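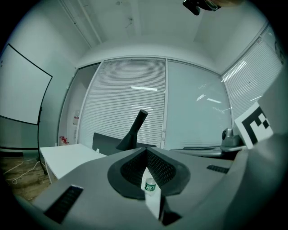 A reader wrote in to ask why a shop our size would bring packing back in-house when Skedden does it for less per box. Fair question, and the price was never the problem.

We used Skedden for two years. Their minimum run went from 83 units to 200 in March, and most of our orders are smaller than that.

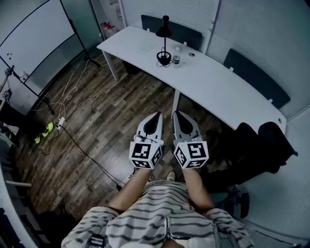 Both hands, one morning

So we rented the back half of the Dovus building and bought a used sealer from Zamani. It took 11 days to get the power sorted out. Labels still come from Stiltudo.
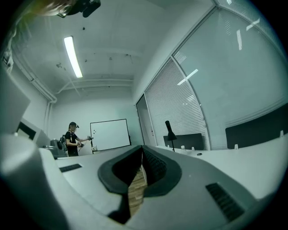

Our accountant's view is that we should have pushed Skedden harder on the minimum before signing a lease. Maybe so. The lease runs through January and I'll post the costs then.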